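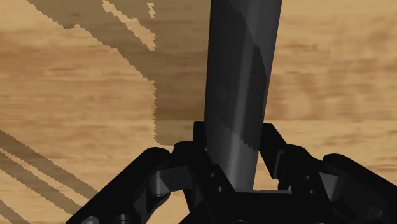 La pinza de Orka abierta del todo, con el cilindro gris entre las puntas. Mesa de madera simulada, sombras dentadas incluidas.

Abro hilo, que llevo toda la semana con el gemelo virtual de la celda y necesito contárselo a alguien 🧵

Orka es el brazo pequeño de Wenberg. Antes de tocar nada en la celda de verdad lo pruebo en simulación, que ahí los golpes salen gratis.

Lo primero, el cero de los dedos. Yo lo ajusto siempre con la mano abierta, como en la captura, y apunto el valor de cada articulación. Si uno no cuadra, no sigo.

Luego la fricción. El modelo venía con un valor altísimo en las puntas y claro, así agarra cualquiera 😅 Lo bajé y empezaron los resbalones. ¡Mucho mejor, ahora me fío más!

Después lanzo 100 agarres seguidos con el mismo cilindro. En la primera tanda fallaron 13, casi todos por cerrar un dedo antes que el otro. Cambié el retardo y se quedaron en 6.

Las sombras en escalera son del mapa de sombras, lo tengo en baja resolución para que vaya rápido. Amedeo Cattaneo me riñe cada vez que las ve (hola, Amedeo). Para calibrar me da igual.

Ah, y guardad los parámetros con fecha. En mayo pisé un archivo bueno y Nia Foulkes tuvo que rescatarlo de una copia. Le debo un café todavía.

Mañana toca engrasar pivotes en la pinza real, que pasa de los 2,000 ciclos. Si alguien usa otra grasa que no sea la de Tanico, que me diga cuál y qué tal le va.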